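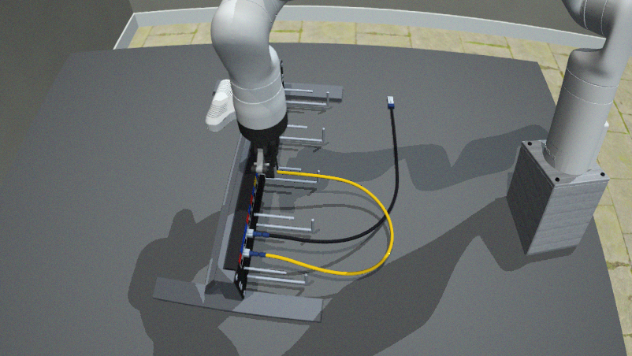
分类:招聘信息 / 网络与综合布线 / 驻场岗位

Sidmont 机房布线改造项目招聘综合布线技术员(Flalosstead 园区驻场)

Sidmont 负责 Flalosstead 园区办公楼和设备楼的网络基础设施运维。园区主配线间及各楼层分配线间的铜缆系统建成时间较早,标签体系前后改过两次,竣工图与现场情况多处不符。改造工程九月进场,现招聘综合布线技术员,参与旧缆清查、配线架更换、端接、测试和资料整理。

招聘人数:18人,其中铜缆端接与测试方向为主,光纤熔接方向少量。两个方向分别面试,报名时请注明。允许同时报两个方向,录用后只安排一个。

工作地点:Flalosstead 园区,设备楼为主。部分人员在后期转到 Prulindale 仓储区,负责仓库无线接入点的回程线路。转场前会单独征求本人意见,不同意转场的,按原合同在园区工作到期满。

用工形式:与 Sidmont 签订以完成一定工作任务为期限的劳动合同。试用、工资支付周期和社保缴纳按合同执行,不通过劳务中介,不收报名费、押金和服装费。

一、工程范围

1. 主配线间。更换全部铜缆配线架,保留原有42U机柜。机柜立柱孔位有磨损的,更换卡式螺母,不允许用扎带临时固定设备。原柜内理线器规格不一,本次统一更换。

2. 楼层分配线间。水平缆保留,只做重新端接。冗余长度不足、重新端接后不能满足弯曲半径要求的,单独登记,由设计方决定是否重放。施工人员不得自行做中间接续。

3. 跳线。旧跳线全部拆除回收,新跳线按端口表逐根安装,总量2,000根。跳线长度按柜内实际路径选取,多余部分不得盘在设备前面板或散热口处。

4. 接地。每台机柜单独引接地线至汇流排,机柜之间不得串接。配线架需要接地的,按产品说明书压接端子,压接后用手拉拔检查。

5. 资料。端口表、平面图、测试报告三者编号一致。编号规则由 Sidmont 提供,进场第一天发放,施工中不接受个人习惯写法。

二、岗位职责

铜缆端接与测试方向:

1. 按端口表核对旧缆来源,使用寻线仪逐条确认,确认结果当场记录,不得凭原标签判断。

2. 完成模块端接。护套剥开长度、线对开绞长度按产品说明书控制,同一机柜统一采用 T568B 线序。发现存量信息点为 T568A 的,暂停端接并上报。

3. 完成永久链路测试,原始数据每天导出。测试不通过的链路先查端接点,再查路由,复测记录与首次记录一并保存,不得删除首次结果。

4. 柜内理线。线束用魔术贴固定,间距均匀,禁止用尼龙扎带勒紧。缆线进入理线器后应自然转弯,不得被柜门或侧板挤压。

5. 收工前清理线头、护套和包装物。带电机柜内不得遗留任何金属碎屑。

光纤熔接方向:

1. 主干光缆开剥、熔接、盘纤,每芯记录熔接损耗。

2. 双向测试,两个方向的曲线都要归档。端面检查不合格的,清洁后重新检查,仍不合格的更换尾纤。

3. 配合铜缆组核对分配线间的上联端口。

三、任职条件

必要条件:

1. 持有有效的低压电工作业证。证件处于复审期的,提供复审受理凭证。

2. 有配线间或数据机房施工经历,能说明项目中本人承担的具体工序。只做过住宅弱电箱的,可以报名,录用后先安排在楼层分配线间。

3. 能独立使用认证测试仪,看得懂回波损耗、近端串扰和插入损耗的曲线,能根据故障距离判断问题在哪一端。

4. 辨色能力正常,能在机柜内部照明不足的条件下区分橙、棕及其白色伴线。

5. 能登梯作业。吊顶内作业比例不高,但楼层分配线间的进线口普遍在高处。

优先条件:

1. 参加过在用机房的割接,熟悉割接方案中的回退步骤。

2. 能用电子表格做简单的查重和比对。端口表行数较多,人工核对容易漏项。

3. 能阅读英文产品说明书。本次使用的配线架和模块由 Pereyra 供货,部分安装说明只有英文版。

学历不作要求。持有厂商认证的,请附复印件,面试时核对原件。

四、工作时间与待遇

1. 每周工作时间40小时。平时早八点半到岗,午休一小时。

2. 主配线间的割接安排在夜间,二十二点后开始。夜间割接计入工时,次日白天安排休息,加班部分按法定标准支付。

3. 工资按月发放,由基本工资、夜间补贴和登高补贴组成。具体金额在面试时书面告知,双方确认后写入合同。不实行按点数计价。

4. 园区提供工作餐和集体宿舍,自愿入住。宿舍不带厨房,不能停放电动自行车。

5. 测试仪、寻线仪、熔接机由 Sidmont 提供并定期校准。打线刀、剥线刀、剪钳可以使用个人工具,进场时检查绝缘和刀口,不合格的不得带入。

6. 工作服、安全帽、绝缘鞋按人发放,离场时只需归还安全帽和门禁卡。

五、实操考核

面试当天进行实操考核,三项内容连续完成,中间可以休息。

1. 端接。在指定配线架上完成一组模块端接,考核点为线序、开绞长度、护套进入模块的位置以及尾部固定。速度不计分,超出规定时间的记为未完成。

2. 排故。给出一条已端接的链路和一份测试报告,要求说明故障类型,指出应先检查的位置,并实际修复。修复后由考核人员复测。

3. 理线。在机架上把一束缆线从侧面引入配线架后部,按端口顺序分线并固定。考核点为弯曲半径、顺序和后期抽换单根缆线时是否影响相邻缆线。

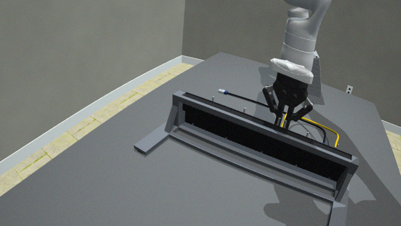 六、考核前准备

1. 携带身份证、作业证原件及复印件一份。

2. 穿长裤和平底鞋。考核区域不提供更衣室。

3. 使用个人工具的,提前在报名表中列明。未列明的工具一律使用考核现场的公用工具代替。

4. 考核用模块为 Pereyra 的免工具型和打线型两种,抽签决定。两种都没用过的,可在签到后领取说明书自行阅读。

5. 报光纤方向的,第一项改为熔接和盘纤,其余两项相同。

七、报名方式

1. 在 Sidmont 招聘页面下载报名表,填写后上传。纸质报名表可以交到 Flalosstead 园区东门收发室,信封上注明“布线”和所报方向。

2. 项目经历一栏请写清机房类型、缆线类别、本人工序和使用过的测试仪型号。只写“负责弱电施工”的,会被退回补充。

3. 报名截止到八月底。收到报名表后按顺序审核,符合必要条件的安排考核,不符合的也会以短信答复。

4. 两名以上同事一起报名的,分别填写表格,可在备注栏写明希望同班组。编组时予以参考,不作保证。

八、其他说明

1. 园区设备楼实行双重门禁,录用人员须配合身份核验。核验未通过的,合同不生效,已发生的往返车费凭票报销。

2. 主配线间内禁止拍照。需要留存的施工照片由资料员统一拍摄和编号。

3. 工期内如遇供货延迟,优先调整工序,不安排无薪停工。

4. 工程验收后,Sidmont 在 Flalosstead 设少量长期运维岗,优先从本次录用人员中选取,另行通知报名时间。

发布部门:Sidmont 基础设施部

标签:综合布线 配线架 驻场 持证上岗

读者评论

访客:作业证是外省发的,可以用吗?
招聘页面回复:可以。证件须在全国统一系统中查得到,查询结果截图附在报名表后面。

旧机房搬运工:T568A 的存量点上报以后由谁改?之前做过一个项目,两头线序对不上,扯了一个多星期。
招聘页面回复:设计方出书面变更单,施工组按变更单执行,改动的点位重新测试。

访客:考核用的认证测试仪是什么型号?想提前看一下操作手册。
招聘页面回复:考核第二项提供的是打印好的测试报告,复测由考核人员操作,不需要报名者自己设置仪器。

光纤两年:只熔过室内缆,没开剥过铠装,能报光纤方向吗?
招聘页面回复:能报。经历一栏如实填写即可。

访客:宿舍是几人间
招聘页面回复:四人间,有独立卫生间。

访客:表已上传,页面显示“审核中”,短信还没收到。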